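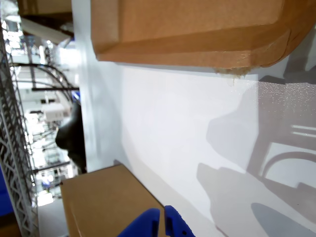
Open Water Training Group at Sudton Lake: Frequently Asked Questions

Who can join the group?

Any adult who can swim 400 metres in a pool without a stop. The stroke is not important, and many of our members swim breaststroke when the water is rough. If you are not yet at this distance, please look first at the evening lessons in the Lachance pool. From there most people come to us after one season.

Do I need a wetsuit?

From the opening in May until the middle of June, yes. After this it is your own choice, but you must tell the lead swimmer before you go in without one. Neoprene gloves and socks are allowed all season.

Can I borrow a wetsuit before I buy?

We have a few Bravon suits in sizes S to XL. You can borrow one for up to 4 sessions. Please rinse it in fresh water after each use and hang it inside out. Do not put it on a radiator. We had to throw away two good suits last winter for this reason.

How long are the courses?

There are two. The short one goes from the jetty to the yellow buoy and back along the reeds. The long one goes round the island and measures 3453 metres by the line of the buoys. Your watch will very probably show more. One of our members finished with 3631 on her Zolteck, because she swam quite far to the left after the second buoy and had to come back. Almost everybody swims too much in the first weeks.

How can I learn to swim straight?

Lift your eyes, not the whole head, every six to eight strokes. Choose something high on the shore, for example the chimney of the old mill, and look for this before you look for the buoy. Breathing on both sides also helps. We practise sighting in the first part of each session, in small groups, with slow speed.

What if I get tired on the long course?

Turn on your back, raise one arm and wait. The kayak will come to you. You may hold the kayak as long as you like and then continue, or you can be taken to the shore. Please do not try to cross to the island alone, the ground there is deep mud and it is hard to get out.

Is a tow float compulsory?

Yes, for everybody, also for fast swimmers. It must be orange or pink. Yellow is difficult to see beside our buoys.

How cold is too cold?

We cancel below 12 degrees. The lead swimmer measures at the end of the jetty at half past five in the afternoon and writes the result on the group page before six. If nothing is written there, the session takes place.

When must I book?

At least 48 hours before the session, so that we have enough kayaks. If you cannot come, please cancel your place also when it is late. Somebody on the waiting list may live near and can still use it.

Can I eat before?

A small meal two hours before is fine for most people. Bring a warm drink and dry clothes for afterwards, and a hat even in July. The changing hut has no heating.

Do you train for races?

In August we do three sessions with mass starts and turns round a buoy, for those who enter the autumn swim. The last session of the season is in September. After this the lake belongs to the anglers until spring.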